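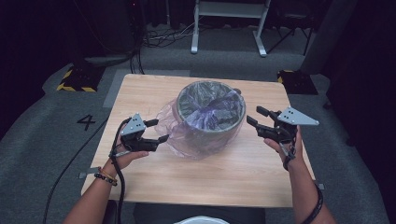 Bin liner task at table 4, hand-held grippers on both sides.

Lists > manipulation-methods > Threads > Re: Endel results on bag-over-bin

From: Aaliyah Kowalchuk
To: manipulation-methods
Subject: Re: Endel results on bag-over-bin

Borislav,

Thanks for sending the numbers out before the writeup. I'd sooner argue now than after it has a title page. My comments are below yours, and I'm afraid they get longer as they go.

Borislav Perić wrote:

> Hi all, short status on the liner task. We trained Endel on 587
> demonstrations, all recorded with the hand-held grippers at
> Plerkeo, no teleoperation. Same gripper jaws on the robot as in
> the hands, so no retargeting step.

Fine so far. I have no quarrel with the hand-held route in general. It's fast, people pick it up in an afternoon, and you get motions nobody would bother to produce through a teleop rig. What I'd like to know is how many of the 587 were thrown out and then replaced. Ismael told me the recording stopped when the target was reached, so there must have been rejects along the way. If the person holding the grippers decides on the spot that a try "didn't count," the set you end up with has been filtered by somebody's taste, and the taste should be written down.

> On the robot we ran 106 trials and scored nine failures. A trial
> is a success if the bag is inside the bin and the edge is over
> the rim when the arms go back to rest.

This is my main problem with the result.

Look at the still from table 4 at the top of this message. Gray round bin, purple see-through bag, the folds filling the opening and hanging over the rim. A big loose bulge of plastic comes out over the left side and the front and reaches down onto the table. Is that a lined bin? I don't mean whether the person finished the job afterward, I mean that exact state. By your rule I think a tired scorer says yes. The bag is in, the edge is over. By the rule of anyone who has to throw coffee grounds into the thing, I have my doubts.

Murray and I tried scoring a handful of end states from the robot runs separately, without talking, and we disagreed on enough of them that I stopped trusting either of us. He passes anything where plastic shows over the rim on the side facing the camera. I wanted it over the rim the whole way around. Your sentence allows both readings. Depending on which one your scorer used, nine failures could mean something very good or something quite ordinary, and I can't tell which from the message.

What I'd ask for:

- Score the final state against a written rule that says how much of the rim has to be covered, and have a second person score it blind.
- Put a weight in the bag. Drop in a tennis ball, see if the bag slides down inside. It takes a few seconds per trial and settles most of the arguments.
- Report the time each trial took. A success after a long stretch of pawing at the plastic is a different animal from a clean one.

> The policy handles the two bag types equally well, which suggests
> it has learned something general about thin film.

I don't see how "general" follows. Two bag types from the same shelf is a small step. And the see-through bag worries me more than it seems to worry you. It's glossy and you can see through it, so from the head view the rim and the folds over the rim are mixed together. If Endel does well there, one explanation is that it has learned thin film. Another is that it has learned where the bin is and what a person's hands do near a bin, and the bag mostly goes along for the ride.

There is a cheap test. Run it with no bag at all and watch. If the arms go through the same opening-and-pulling motion on an empty rim, you've found your answer, and you'd want to be the one who found it. Then move the bin well off the middle of the table and try again. In every clip I've been shown the bin sits close to the center, and I have asked Ismael more than once whether it was ever put near an edge. He says "sometimes." I'd like that to be a number.

> We also see no drop in performance from the difference between
> hand data and robot data. The visual gap seems to be a non-issue.

"Seems to be" is carrying a lot here. In the hand data there are hands, forearms, a bracelet, wristbands, a cable trailing down past the wrist. On the robot there is none of that. You may well be right that it doesn't matter, since the jaws and the plates above them take up the part of the view where the action is. But no drop compared with what? You have no policy trained on robot data to set beside it. Without that, the sentence should say that the policy worked despite the gap, and leave the size of the gap alone. Even a small teleop set would help, and I'd accept a rough one.

A smaller point on the same subject. The plates stick out, and on the right-hand gripper the plate is larger and angled outward. If the robot's plates aren't mounted the same way, then the sides differ between training and testing in a way that has nothing to do with skin or sleeves. Could someone check this with a ruler? Makis said he would, back in March, and I never saw the reply.

> Next step is the Stosatberg site, where we expect similar numbers.

I'd hold off on expecting anything. All of the data comes from one room, with the same gray carpet, the same curtains, the same striped blocks on the floor and stands in the back. A policy can lean on any of that. I've been burned before: we had a towel-folding result that I would have defended in front of anybody, and when the Abu Hammour people ran it under their lights, the arms reached politely for a spot beside the towel. We spent weeks on what was, in the end, a wall color.

So by all means go to Stosatberg, but write down your guess first and post it here. If you say "similar" and it comes back at half, I want us to call that a failed prediction and skip the part where it becomes an interesting finding about lighting.

> Happy to share clips. I think this is the strongest deformable
> result the group has had.

It may be. I'd put it this way for now: hand-held demonstrations were enough to get a robot to put a bag in a bin, in the room where the demonstrations were made, by a standard we haven't agreed on. That's worth having. I've seen worse claims with better graphics. But it is a good deal less than the subject line you used internally, and Murray has already repeated that one to people outside.

Please send the clips, all 106, failures and boring ones included. I don't need them trimmed. About a dozen of the raw demonstrations would be welcome as well, picked at random by a script and with the rejects left in the pool if anyone still has them. I can score the robot end states by my stricter rule and Murray can do his, and we'll post both columns with the disagreements marked.

Two things I'd fix before the draft goes any further, whatever the scoring shows:

1. The word "general" in the abstract. Take it out until there is a bag or a bin the policy has never met. A square bin would do. So would a paper sack — I'd be curious about that one.

2. The demo video. It's cut so that each clip ends as the arms let go. Let it run on a little. Plastic creeps, and a bag that looks fine at release can be halfway down the bin a moment later. If it stays put, you'll have made my second bullet above look fussy, and I'll say so on this list.

Makis, if you're reading, the plate measurement is still open. Ismael, same for the bin positions, a text file is plenty.

Aaliyah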